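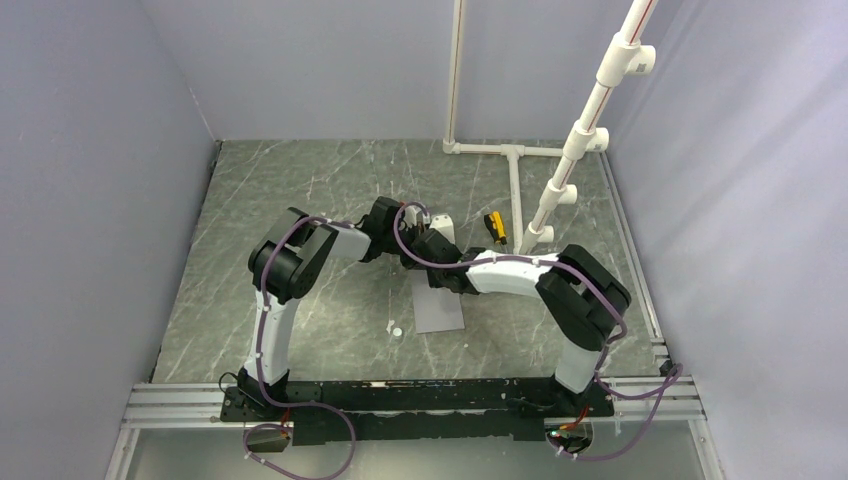 The two-arm cell at Nedberg, with both grippers brought in over the pad. The pipe assembly is at the back right.

Progress report to the Lultari program office
Project: Cenar, two-handed handling of small parts
Prepared by Teresa Cardoso
19 June 2019

Work since January

The first half of the year went mostly into the data, with less time spent on the policy itself than we had planned. We now have 187 demonstrations of the handover task, all recorded in the same cell by two operators. Aníbal Marinho went through the full set and labelled the moment in each one when the part passes from one gripper to the other. That moment is where the earlier Mota controller lost most of its parts, so it is where we have put our effort.

Method

The old controller treated the arms separately and used a fixed wait before the giving gripper let go. The new one predicts motion for both arms together, in short chunks, and the release is learned along with everything else. We also shortened the chunk length near the handover. Longer chunks gave smoother motion, but the arms were slow to correct when the part sat crooked in the jaws.

Results

We ran 10 trials with each controller, using the same part and the same set of starting positions. Mota finished two. The new controller finished five. Of the five it did not finish, most went wrong at the first pick, before the handover began. This is a small test and we would not quote it outside the program yet.

Training on the labelled handovers alone, without the approach, did not help. The arms arrived in positions the model had never seen and stopped short of each other. We have dropped that line of work.

Problems

Cable drag on the wrist joints showed up as a small, steady position error on the left side. We rerouted the cable and recalibrated, then repeated the affected trials. The figures above are from after the change.

Recording was slower than budgeted. Operators tire quickly on two-handed work, and we now limit sessions to an hour.

Next period

We will record more first picks, with the part turned to angles that are poorly covered in the current set. Aníbal will then repeat the comparison with more trials and a second part shape. Work on the pipe fittings starts once that is finished.

Spending is within the approved budget. We ask that the unspent travel money be moved to operator labour, and would need an answer before the next recording block is booked.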